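From the Studio Floor: our good practice notes, second edition

Hello again from everyone at Prurkano, and a particularly warm welcome to those of you who have joined the Callach collection rounds since the last newsletter. Some of you will remember the first edition of our good practice notes, which ran to 20 pages and which I suspect very few people read past the part about parking. We've had a proper go at it this time. The second edition is a good deal shorter, it's been through two rounds of comments, and it comes into force at the start of July, so please do have a read with a cuppa before your next booking.

The biggest change is that we've stopped treating the hand-held grippers as a kind of accessory and started treating them as measuring instruments. If you've come over from the Trorora sites you'll be used to this already. For the rest of us it means a few habits to unlearn (mine included, I'm forever resting a thumb where I shouldn't).

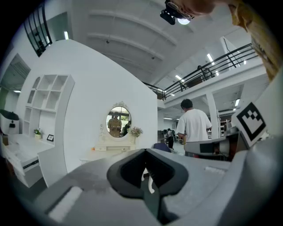
Gripper, marker and the open-plan room during a round on the Callach floor.

Keep the markers in the clear

The black-and-white markers are there to be seen, and most of the trouble in our checks last year came back to them being covered by a cuff, a palm or a bit of tape. Roll long sleeves up to the elbow before you pick anything up. Don't write on a marker, don't wipe one with anything harsher than a soft dry cloth, and if a corner has lifted, put that gripper on the repair shelf and take a spare. It's also worth doing up your harness buckles before your hands are full, as anyone who has tried it the other way around will tell you!

At the beginning of each take, hold both grippers out in front of you, away from the furniture, and keep them still for a slow count of three. It feels a bit silly the first few times, and then you stop noticing.

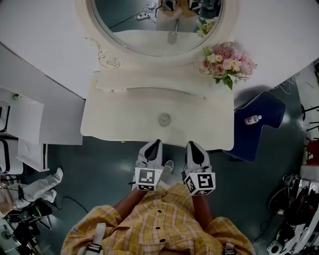

Handling the furniture

We had a lovely long discussion about this one, and the wording we settled on is "touch it as you would in a friend's home." Approach drawers, tabletops and knobs at an ordinary pace, let the finger pads do the holding, and never lean your weight on a piece through the gripper. Carved trim and mirror glass are off limits unless your task card names them. If something sticks, leave it stuck, end the take and make a note on the card. Nobody will mind a short take, and we'd far sooner have one than a cracked moulding.

Cables deserve a mention too. Run the one on your forearm so that it has a little slack at the elbow, and look down before you step back, particularly where leads cross the floor. 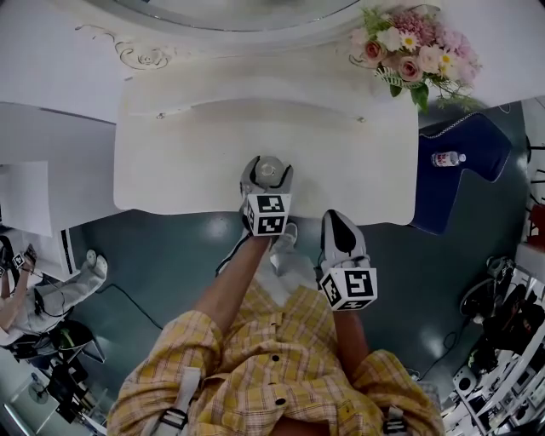
Sharing the room

Where two people are working near each other, agree out loud on who is using which piece before either of you begins, and say so again when you swap. Visitors and anyone passing through should be told that recording is under way, and the sign at the door needs to be turned over each time, please, even if you're only doing one quick take. Drinks are still best left in the kitchen.

The checklist in Marty, our booking system, has been updated to match the new edition, and you'll be asked to tick it off once at the start of a session. There are two spots in it for comments, and I do read them, so if a rule is awkward or plain wrong in practice then write it down while it's fresh. Printed copies of the notes are in the tray by the sign-in sheet, and there's a large-print version if you'd like one.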